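Unit 6: Comparing Hand-Held Grippers

Handout for the lab section. Read it before Friday. Questions about the rig go to Botond Tóth, questions about grading go to Unnur Damgaard.

What this unit covers

In Unit 5 you looked at grippers bolted to an arm. This unit is about grippers a person holds. The operator does a task by hand with the tool, a camera on the tool records it, and the recording is used later to teach an arm the same motion. You will not train anything this week. You will compare tools and decide which one you would use for a given job, and you will write down why.

Terms

Jaw: the part that touches the object. May be hard or soft.
Stroke: how far the jaws travel from fully open to fully closed.
Fiducial marker: a printed black and white square pattern that a camera can find and use to work out position and angle.
Fisheye lens: a very wide lens. Straight lines bend near the outside of the picture.
Drift: the gap between where the software thinks the tool is and where it is.
Episode: one complete try at a task, from start pose to end pose.

What to compare

1. Grip. Does the jaw hold a thin object as well as a thick one? Soft rubber jaws give a little and forgive a poor approach. Hard jaws put the object in the same place each time, but slip more on smooth plastic.

2. View. What does the camera see when the jaws are closed? If the housing takes up half the picture, that half tells you nothing about the room. On the other hand, a camera set farther back always shows the jaws, and you need to see the jaws to know when contact happens. There is no setting that gives you both.

3. Tracking. Most of our setups use markers, visual tracking, or a mix. Markers are accurate when they are in view and useless when they are not. Visual tracking needs things in the room with edges and texture. A bare white wall is hard. Brick is easy.

4. Weight and comfort. Hold the tool for a full set before you give it a score. Last July a group rated the Brornus jaw set highest after one episode and lowest after the whole set. The scores for the first and last episodes both go in the table.

5. Timing. The jaw reading and the video have to line up. Tap the closed jaws on the table at the start of each episode so you can check this afterward.

Procedure

Work in groups of 3. One person operates, one resets the objects, one logs. Change roles after each block.

Sign out a tool from Beca Pumphrey. Write the tool name on the log sheet, not the shelf number.
Wipe the lens with the cloth in the kit.
Run the calibration from the Wurkberg notes. If the error is over 3 pixels, run it again.
Record 200 episodes per tool across the whole group. Blocks can be split over two sessions.
Mark an episode as failed if the object is dropped, if the marker is lost during the grasp, or if a hand other than the operator's touches the object.
Keep failed episodes. They count in the results.

Section 2 has the Prornstead stand in place of the Powell stand. The steps are the same, but the height screw turns the other way.

Reading a wrist view

Before you log your own footage, practice on the view below. Find the jaw first, then any marker, then the fixed things in the background that a tracker could hold on to.

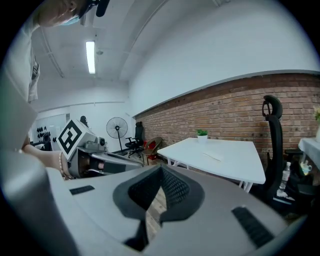

Figure 6.2. Fisheye view from a hand-held gripper with a black rubber jaw piece. A second gripper carrying a marker cube is at middle left.

The housing fills the lower half, which is the trade-off from point 2. The long brick strip and the furniture in front of it give a visual tracker plenty to work with. Notice how the walls and ceiling bend toward the outside. A position measured out there needs the lens correction applied first, or it will be wrong. Do the measuring exercise once with the correction on and once with it off, and hand in both numbers.

Write-up

Two pages, plus the table. Give the failure rate for each tool and say what most of the failures were. State which tool you would pick for the cup task and which for the cable task. They can be the same tool. Tudur Edwards has put last year's pooled set of around 2,000 episodes on the course drive if you want something to compare with, but your rates must come from your own log.

Reading: Bevan, G., course notes, chapter 6, sections on soft jaws and marker placement. Skip the section on suction.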